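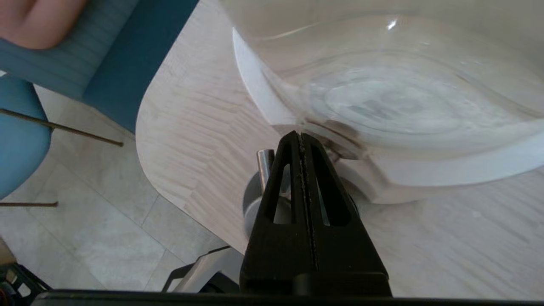
The owner of Skuvine did not plan to run a lunch place. She had worked in payroll for eleven years when the sandwich shop below her office closed, and for two months she walked past the empty windows every morning before she called the number on the sign.

"I wanted somewhere to eat," she says. "I asked what the rent was, mostly to be nosy. Then I couldn't stop doing the math."

We spoke in the middle of the afternoon, after the last of the lunch orders had gone out. She asked that her name be left out of this article. Her customers know her, she says, and she would like her old employer to stay out of it.

Skuvine serves soup, bread and one cold dish, and the menu changes every week. The kitchen opens at eleven and stops at half past two. In its first full year the shop sold 1,213 bowls of soup in its best month. The next year the same month came to 1,446, and last October it was 1,477. She keeps those figures in a spreadsheet she built herself, and she talks about it with more ease than she talks about food.

"The jump between the first two was the bread," she says. "We had been buying rolls and they were fine. Then we switched to Memetti, the bakery on the other side of the river, and people started ordering soup so they could have the bread. I should charge for it separately. Everyone tells me that. I'm not going to."

She buys most of her vegetables from Hettiarachchi, a wholesaler that mainly supplies restaurants much larger than hers. For the first six months they would not deliver an order that small, so she drove out at five in the morning and loaded her own car. The smell of onions never came out of the back seat. She sold the car last spring and told the buyer about it.

Asked what she got wrong at the start, she answers quickly.

"Too many soups. I had five a day. I thought choice was what people wanted at lunch. They have forty minutes and they've been choosing things all morning. They stood at the counter reading the board and the line went out the door, and then the people in the doorway left. Now it's two soups, one with meat and one without. The line moves."

She also threw away a lot of food that year. Lentil keeps well and can be sold the next day with no harm done, but anything with cream or fish has to go the same afternoon. She now makes the fish soup only when the weather is cold, and stops selling it at one o'clock whether or not there is any left. What remains goes to the staff.

The staff is small. She has a cook who came from a hospital kitchen, and two part-time servers who split the week. The cook writes the recipes. The owner tastes them and, by her own account, usually says they need salt.

"He cooked for people on low-sodium diets for years," she says. "He's careful. I'm the opposite. We end up somewhere in the middle."

The seating took longer to settle than the menu. The old shop had high stools along the window, and she kept them for most of a year to save money. Customers ate fast and left, which she had thought was the point. Then she noticed that the ones who came in pairs would look at the stools and ask for their lunch to go. She started visiting other places on her days off to see where people liked to sit, and came back every time with the same note, which was that the booths filled up first.
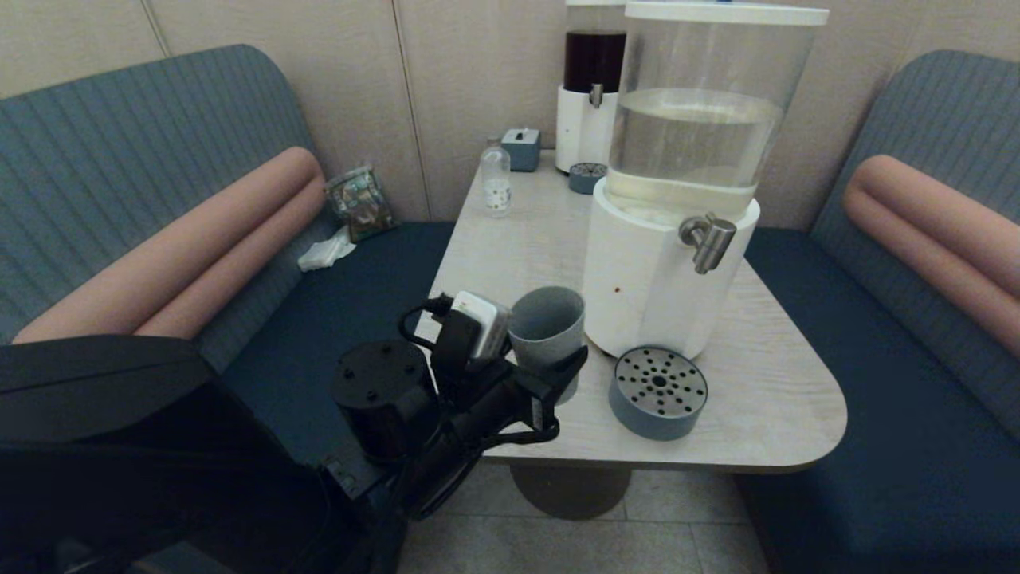 Booth seating with bolster cushions and a water dispenser on the table.

"People want something behind their back," she says. "And they want to get their own water. If they have to ask for a second glass, half of them won't ask."

She had two booths built by Kindden, a workshop that fits out small offices and had never done a restaurant. They measured the room twice and still had to take one bench back to trim it. The work closed the shop for four days. She lost less money than she expected and slept until nine on one of them.

Dinner comes up often. Regulars ask for it, and the landlord has offered her longer hours at the same rent. She has said no each time.

"I did the numbers on dinner. It works on paper if I'm here fourteen hours. I have a son who is ten. I left an office job and I'm still home by four, and there are not many people in this business who can say that."

She is thinking about Saturdays. The street is quiet then, with the offices closed, but the library on the corner stays open until three and its parking lot is full by late morning. She counted the cars a few times this summer. The cook is against it, and she has promised to leave the question alone until the winter menu is finished.

The first soup on that menu will be split pea. She thinks it needs salt.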